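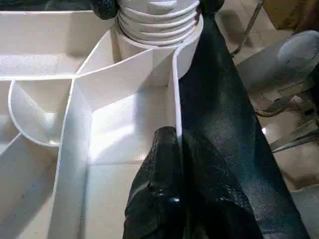 Chapter 4
Moulded Housings: Walls, Ribs and Threaded Necks

4.1 Scope of the chapter

A plastic housing is a shell that holds other parts in place. It may also carry a fluid connection, guide a cable or divide one space from another. Chapter 3 dealt with flat panels and simple trays, in which a single wall thickness can be kept over almost the whole part. This chapter deals with open housings divided by upright walls, and with the added case in which a threaded neck stands on the same body.

The white part that opens the chapter has both features. Thin walls separate the open compartments, and the threaded neck meets a flat collar at its base. One of the thinner walls runs at an angle from the neck to a broad, flat horizontal wall, and the two meet at a pointed corner. Junctions of this type are treated in section 4.4.

Readers should already be familiar with shrinkage, draft and gate position (sections 2.3 to 2.6). The worked problems use the Lerau housing, the drawings for which are given in Appendix B.

4.2 Terms used

Wall: any upright or flat portion of the body that encloses or divides a space.

Rib: a thin wall whose main purpose is to stiffen another wall. A rib may also divide a compartment, in which case it is counted as a wall for the purposes of filling and as a rib for the purposes of bending.

Neck: a hollow cylinder standing out from the body, open at its free end, to which a cap, pipe or fitting is joined.

Collar: the wider flat ring at the base of a neck. It spreads load into the body and may serve as a seat for a washer.

Land: the flat top edge of a wall. Where a lid is to be welded or glued, the land must be wide enough to take the joint.

4.3 Wall thickness

The usual starting point is a main wall of 2 mm. Ribs are made thinner than the wall they support, commonly between half and two thirds of its thickness. A thicker rib holds heat at its root and leaves a shallow sink on the opposite face. On a matte surface the sink is harder to see, but it can still be felt and will still upset a flat seal.

Tall walls need draft on both sides. A wall drawn with parallel faces will drag on the tool and may bow as it is pushed out. Long walls with no cross rib are also liable to bow as they cool – the Itham method, set out in section 4.6, gives the greatest unsupported length for a given height.

4.4 Junctions

Where two walls meet at a sharp angle, the local mass of plastic is greater than in either wall alone. The inside corner should be given a radius, and the junction may be cored out from below if the drawing allows. Rounded compartments avoid most of this difficulty but take more room.

A neck should be tied to the body by its collar and by at least one wall. The Hestton tests, reported in section 4.7, loaded necks of both kinds through 3,000 tightening cycles. Before going on, attempt Problem 4.1.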